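Student Projects and Clubs > Build Logs > Two-arm stacking challenge: our bay is up and running!

brackenfern
Hi all! Some of you gave me a lot of help back in December when our club was choosing a project for the spring showcase, so I owe you an update. We went with two-arm stacking. The idea is that both arms work together to pick lidded boxes off a pile and rebuild the pile somewhere else, in a colour order that gets pulled from a hat on the day. Harder than it sounds, and so much more fun than line following (sorry, line following people).

We have 4 students on it this term, Grade 11s mostly, and the budget was 2000 dollars for the lot. Most of that went on servos. The wallpaper was a donation from somebody's bathroom reno and I love it.

pelmet_dave
Good on you for getting it going. I'm going to be the grump about the wallpaper though. Big high-contrast flowers on three sides is asking for trouble if you're training anything off the cameras. We lined ours in plain grey and life got a lot easier. What does the wrist view look like when an arm swings past a wall?

brackenfern
Busy! But we wanted busy. The showcase is in a gym with bleachers and banners and kids in every colour of hoodie, and last year's team trained against a white sheet and then fell apart in front of the judges. Mafalda Seixas, our coach, would sooner have it struggle in the shop in front of us.

pelmet_dave
Fair, but then vary it. One loud background is still one background. It'll learn your flowers.

ottoline_k
I'm with Dave on that part. Print a few different sheets and clip them over the walls between sessions. Our kids did theirs at the library for pocket change and it made a real difference once we moved rooms.

brackenfern
Okay, that's a good idea and I'm stealing it. We've got bulldog clips everywhere.

tinwhistle88
Which kit are the arms? We're stuck choosing between the Luline and the Pavwood and the club is split right down the middle. Half of them only want the Pavwood for the name.

brackenfern
Pavwood, with fingers we drew up ourselves. The stock ones were too stubby for thin boxes. The kids went through a lot of versions and the long tapered shape is the one that stuck — it gets in under an edge without shoving the whole pile sideways. I haven't tried the Luline so I can't be fair to it. The Pavwood manual is dreadful, mind you. Set aside an evening just for the homing section.

tinwhistle88
Cheers. I'll show them this thread and see if it settles anything. (It won't.)

gumleaf_robotics
Can we see it? Always keen on other people's cable runs, ours are a rat's nest.

brackenfern
Of course! First one has the whole bay, second one is from a wrist camera. 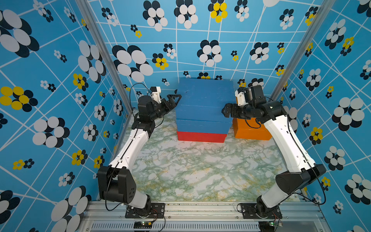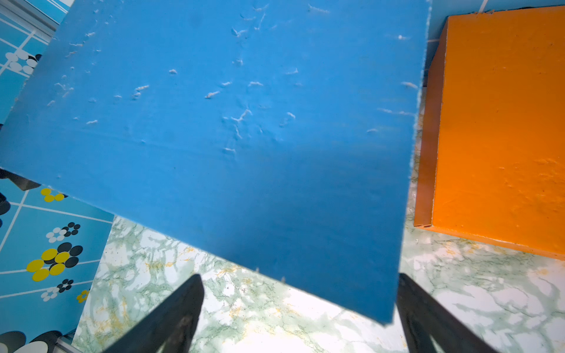

Cable-wise, we kept each arm's controller board low on the front rail under its own base, so the power leads stay short. The long runs up to the wrists are a different story. We leave slack at the elbow on purpose, and I'd still like a neater way of doing it if you've got one.

gumleaf_robotics
Spiral wrap, the skinny stuff, and a loose loop at each joint. Don't zip tie it hard to the link. We snapped two connectors learning that.

pelmet_dave
Agree on the spiral wrap. I'd also question the marble floor, but I've had my whinge for the day. How many demos are you recording per task?

brackenfern
200 is the target for each colour order. The students take turns driving and they're getting good at it, better than me by a mile. Where we argue is whether to keep the sloppy ones. I say keep any run where the driver recovers. Half the team wants only the clean runs.

ottoline_k
Keep the recoveries! Toss the ones where somebody gave up partway or sneezed on the leader arm, but a wobble that gets fixed is gold.

pelmet_dave
Disagree, a bit. Start with clean ones until it can do the basic lift, then mix the recoveries in. We did it the other way and ours picked up a lovely habit of wobbling for no reason at all.

brackenfern
Ha! Now I've got to take both of those back to the team and they'll be at it all afternoon. We might train it both ways and compare, there's time before the showcase if we don't dither over the servo settings again.

tinwhistle88
Please post the comparison when you've got it. Also they've now started a third camp that wants to build arms from scratch, so thanks for that.

brackenfern
Tell the third camp I said go for it, but buy spare servos first. I'll start a new thread for the training runs so this one can stay about the build.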